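One Box for the Table

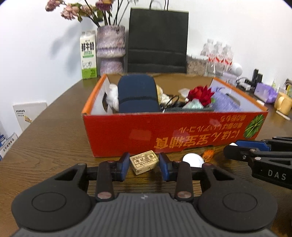
The red box in the middle of the table, with an eraser and ping-pong balls still to be sorted.

Quyên Đồng has lived in the same two-room apartment for 11 years, and for most of that time she has kept a box on the table. It used to be a shoebox. The one she has now is red cardboard with an orange rim, and there is a watermelon printed on the front.

"It was going out with the recycling," she said. "It was the right height. I could reach the bottom without moving anything."

Anything that turns up on the table and has no place of its own goes in. On the afternoon we talked, that meant a dark navy fabric case, something in purple wrapping, a length of black cable and an artificial red rose.

"The rose came off a gift," Đồng said. "I don't want it in a vase. The vase is for the dried flowers, and they look fine by themselves."

She empties the box once a month. Cables go in a drawer, fabric goes to the bedroom, and what is left gets a second look. In December she found four pens and a spare key she had already paid to replace.

Her cousin Khang Cao, who shares the apartment, was slower to come around. He likes to leave things where he used them.

"I play table tennis, so there are always balls," Cao said. "I put them down and she picks them up. We argued over that for a while. Now I put them in the box myself – most of the time."

The eraser is his too. He keeps it out for crosswords.

The back of the table, along the wall, follows a different rule. Bottled water stays there, and so does the black paper shopping bag, which Đồng keeps for carrying things to her mother's place. Milk is allowed out only during breakfast, she said, though she admitted that breakfast can run long.

I asked whether she had thought about buying a proper organizer with compartments. She had one, for more than a year.

"It had 12 little sections and I could never remember which was which," she said. "I gave it to Hiếu Lò downstairs. He keeps screws in it."

She plans to use the red box until the corners give out. Cao has offered to tape them.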